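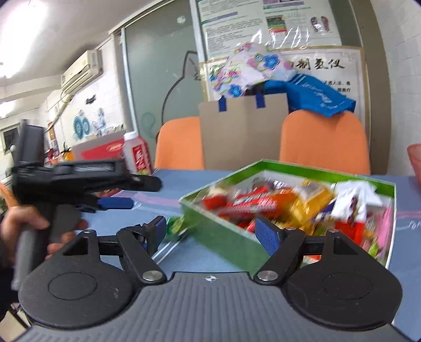
News / Workshop Projects

Suvum Workshop Releases Plans for Rudulitz Hand-Held Gripper

SKESTSTEAD, Mon 2 September. Suvum, a shared workshop in Skeststead, has released the plans for Rudulitz, a hand-held gripper that can be put together at a kitchen table or a workshop bench. The plans are free to download and may be copied, changed and shared.

Rudulitz is held in one hand and worked by a trigger. It has two black angled fingers, each turning on a round silver pivot screw and each carrying a blue textured pad. Squeezing the trigger closes the fingers. A person uses it to pick up small things the way a two-finger robot would, and the recorded movements are later used to train a robot arm.

The project began in February, when members of the workshop wanted to teach a small arm to pack goods into boxes. Steering the arm by remote control was slow, and only one person could practice at a time. A gripper held in the hand lets two people work at the same table, one gripper each or a pair between them.

"We had one arm and a long list of people who wanted a turn on it," said Sunita Srivastava, who leads the Rudulitz build at Suvum. "With the hand-held ones you can sit down and start. If a finger comes loose you tighten the screw and carry on."

The first job chosen for the gripper was packing wrapped candy into an open box. Candy wrappers come in different sizes, they slide over each other, and a twisted end can catch on a finger. Members have recorded 3038 pick-and-place moves so far, all of them done by hand at the workshop's tables. The set includes moves where the candy was dropped or landed outside the box. Those are marked as misses and kept.

Finger shape took up most of the build time. The first fingers were straight and pushed flat items away before the pads could close on them. The current fingers lean in toward each other and reach into a box that already has things in it. The housing was also made wider so that it can be set down on a table between moves.

The pads have been changed more than any other part. Smooth pads let shiny wrappers slip, so the present version has a textured face. They are fixed so that a worn pad can be swapped without taking the fingers off. Srivastava recommends making spare pads at the same time as the first set.

"People want to know which pad is best, and I tell them to try it on whatever they plan to pick up," she said. "Ours is good on candy. I wouldn't promise anything for eggs."

The build guide runs to 56 pages. It covers the parts list, cutting and printing, fitting the trigger, lining up the fingers, and a short section on faults. The most common fault is a finger that sticks halfway, usually from a pivot screw that has been turned too tight. The guide gives the order for loosening and resetting both sides. Readers who have never built anything with moving parts should allow a full weekend for the first gripper. The second one goes faster.

Screws, springs and other small parts can be bought from any hardware supplier. For builders who would like everything in one bag, Räsänen, a parts shop in Skeststead, has put together a kit that matches the list in the guide. The kit does not include tools. Suvum receives no payment from kit sales.

Fourteen members have worked on Rudulitz to date. Most had no background in robotics and joined through the workshop's open bench evenings. Left-handed members asked for a change to the handle, and a left-handed version is included in the download as a separate set of files.

Work on the arm itself continues. An arm fitted with the same fingers is being trained on the candy recordings, and the workshop will publish those results when the testing is done, along with the recordings. Suvum is not giving a date for this.

Builders who make a Rudulitz gripper are asked to send in notes on what they changed, what broke and what they used it for. Notes on parts that were hard to find are especially welcome, as the list was drawn up from what is sold locally.

Build sessions

Suvum will hold build sessions through the fall for people who would like help with their first gripper. Sessions are open to non-members. Places are limited by bench space and must be booked at the front desk. Anyone under 16 needs to come with an adult. Participants may bring a kit or their own parts.

About Suvum

Suvum is a shared workshop in Skeststead with 61 members. It offers bench space, hand tools, printers and a small electronics area, and runs open evenings for people who want to try out a project before joining.

Contact

Sunita Srivastava
Rudulitz project, Suvum
Skeststead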